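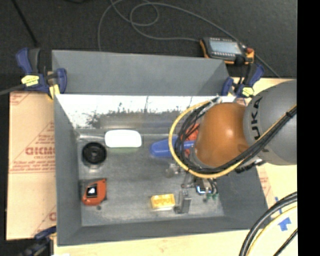 Bin Packing and Sorting Associate, Nirnside

Dalen is hiring part-time associates for the sorting room at our Nirnside building. The work is stocking, emptying and resetting item bins, and keeping the items in them fit to use. It is on-site work only. July start.

What you will do

Fill gray bins from the item shelves according to a printed list. Lists change every shift. Some call for items spread over the floor of the bin, others for items piled up.

Empty bins at the end of each run and return everything to the shelf it came from. We keep 2,000 items in the building, from small household packages to soft goods in clear bags, and each has a shelf label.

Check items for damage. Crushed boxes, split bags and items with missing labels go on the repair cart with a tag. You will be shown how to re-bag and re-label.

Wipe out the bins and note any cracks. Scuffs on the bin floor and walls are normal wear and do not need to be written up.

Enter each finished bin in Flukeo, our stock program. Training is given on the first day.

Bins are changed only when the cell is stopped and the shift lead has given the all clear. This rule has no exceptions, and you will sign for it before your first shift.

What we need from you

You are 18 or older and allowed to work in the United States. You can stand for most of a shift and lift 31 pounds. You can read a packing list in English and follow it exactly. Warehouse, grocery or mail room experience is useful but not required.

Closed-toe shoes are required. Long hair must be tied back. No loose sleeves, lanyards or bracelets on the floor. Gloves and safety glasses are supplied.

Hours and pay

Shifts are four hours, morning or afternoon, Monday through Friday. Most associates work five shifts a week. Pay is $400 a week for five shifts, with a one-time payment of $500 after your first three months. Parking is free. The Mindidthorpe bus stops across the road from the main gate.

You will report to Percy Londoño in the mornings or Eun-ji Yeon in the afternoons. Please say in your application which shift you prefer and whether you could cover the other one.

How to apply

Send a resume or a short letter listing your last two jobs to Halina Krawczyk in the Dalen hiring office. Paper applications can be left at the front desk in Nirnside. Applications close on May 23, 2025.

Applicants we want to meet will be invited to a one-hour visit, which includes a walk through the sorting room and a short packing exercise with Kaiwen Tan. The visit is paid. If you need an adjustment for the visit or for the job itself, tell Halina when you apply.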